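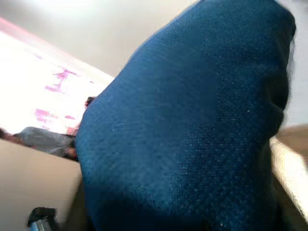
*Deep blue woven fabric at the Folding Room in Mundbridge, with touches of pink behind.*

**FOR IMMEDIATE RELEASE**

# Virlow opens the Folding Room, a free place to learn laundry and tidying

**MUNDBRIDGE, 4th July** — Virlow, the home skills group, has opened the Folding Room, a practice space where anyone in town can come in and get better at the everyday work of keeping clothes and small household things in order. Sessions are free, the baskets are already there, and you can bring your own laundry along if you like (please do, the more the merrier!).

The opening program runs to 16 sessions. Each one takes a single household job and gives it a full, unhurried two hours, from sorting a mixed load to finding a home for the bottles and jars that gather on a shelf. Places can be booked one session at a time, and people are welcome to repeat the ones they enjoyed.

"I learned to fold from my aunt, standing at the end of her bed, and I still do towels her way," said Uyên Lại, who started Virlow and will lead many of the sessions. "Plenty of people never had that bed to stand at. They moved out, they bought a basket, and they made it up as they went. We want to give them a nice afternoon and a few habits they can take home the same day."

The idea grew out of a single weekend workshop Virlow ran last December. That event had 22 places and filled up before the posters were printed. People brought bags of clothes they had been meaning to sort for months, stayed past the finish time, and asked when the next one would be. Virlow had no answer for them then. It is very happy to have one now.

## Baskets first

Every session starts with baskets, and Virlow makes no apology for its love of them. The room uses woven ones wherever it can. They are light to lift, they let air move through a pile of clothes, and they look good enough to leave out, so the clothes in them have a better chance of being dealt with.

The small baskets matter as much as the large ones. A white wicker one with a thick braided rim can sit close beside a dark glossy bottle or tube and a big round clear piece with a black rim, and the three together already begin to look like a shelf somebody cares about. One of the first sessions, called Small Things, is built on exactly this kind of grouping. Guests bring a handful of items from a bathroom or kitchen shelf and work out what should go in a basket, what should stand beside it, and what can leave the house altogether.

"Put the basket down before anything else," Lại said. "If you start with the basket, you know how much room you have. If you start with the stuff, you'll be there till supper."

The handout for Small Things fits on one sheet and goes home with every guest. It covers:

- measuring the shelf before choosing a basket
- keeping tall bottles upright and outside the basket, where their labels can be read
- leaving a hand's width free at the front
- wiping wicker with a barely damp cloth and letting it dry in the open air

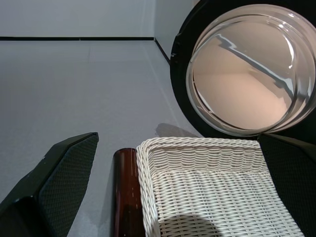
## Clothes on show

The laundry sessions use real clothes in real colors, because sorting a neat stack of white T-shirts teaches very little. Guests practice on the pieces that cause arguments at home: the bright one that might run, the dark one that picks up lint, the one nobody is sure about.

Virlow has been gathering practice clothes from households across Mundbridge and Proltcombe, and the collection has now reached 4000 pieces. They come in every size, and some of them have been folded badly for years. The group is thrilled with the response. Clothes in good condition will be passed on once they have done their time in class, and the worn ones will become cleaning cloths in a later session.

Color gets a whole session to itself. Guests learn to read a care tag, to test an unknown garment on a damp white cloth, and to make a quick call on navy and black, which can look like the same thing in a dim hallway and quite different by a window. Lại's advice is to carry the two over to the brightest spot in the room and hold them together.

Draping comes up often, too. A garment laid over the rim of a basket and left to hang inside takes a second to put in place, and it shows its color and length at a glance. Put a bright red-orange piece beside a navy one and a black one against pale beige weave, and there's no digging to find the one you want. It's a handy halfway step for people who like to sort first and fold later — and it suits anyone whose folding gets interrupted by dinner, the phone, or a toddler.

"Folding can wait twenty seconds or it can wait till bedtime," Lại said. "Sorting is the part I'd like people to do right away. Once the colors are apart, you've done the thinking."
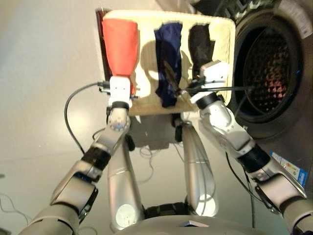

## A town effort

The Folding Room has been made possible by Ayele, the Proltcombe textile firm, which is paying the rent through the opening program and has provided fabric for the mending table. Ayele staff will also come in for two evening sessions on how cloth is woven and what that means for the way it should be washed, dried, and stored. Heavy weaves get special attention. Cushion covers and other thick fabrics hold on to lint and dust, and guests will try several ways of brushing them down between washes.

Virlow picked Mundbridge for its first permanent room after that busy December workshop. The space is on the ground floor, with step-free entry from the street and seats for anyone who would prefer to fold sitting down. Tables can be raised and lowered. Children are welcome at all the daytime sessions if they come with an adult, and there is a sock-matching game that has already proved hard to drag the grown-ups away from.

No experience is needed, and there is no right way to fold a fitted sheet at the Folding Room. Three methods are taught, and guests can settle on whichever one they can stand to do again. Lại has her own favorite and has promised to keep it to herself until the end of that session.

## Booking and donations

Places are open now. They can be reserved at the Folding Room front desk or through the Virlow office, and a few will be kept back at each session for people who simply walk in. Guests may bring one bag or basket of their own clothes, clean and dry. Anyone coming to Small Things should choose items that are tightly closed and easy to carry.

Virlow is still accepting practice clothes, with a special wish for large knits, work shirts, and anything with awkward sleeves. Woven baskets in sound condition are very welcome, whether they are big enough for a week of washing or only just big enough for a bar of soap. Please leave donations at the front desk during opening hours and not on the step outside.

## About Virlow

Virlow teaches practical home skills in small groups, with a focus on laundry, mending, and storage. The Folding Room in Mundbridge is its first permanent space.

**Press contact:** Uyên Lại, Virlow, Mundbridge. Reporters are welcome to sit in on a session and should expect to be handed something to fold.

\###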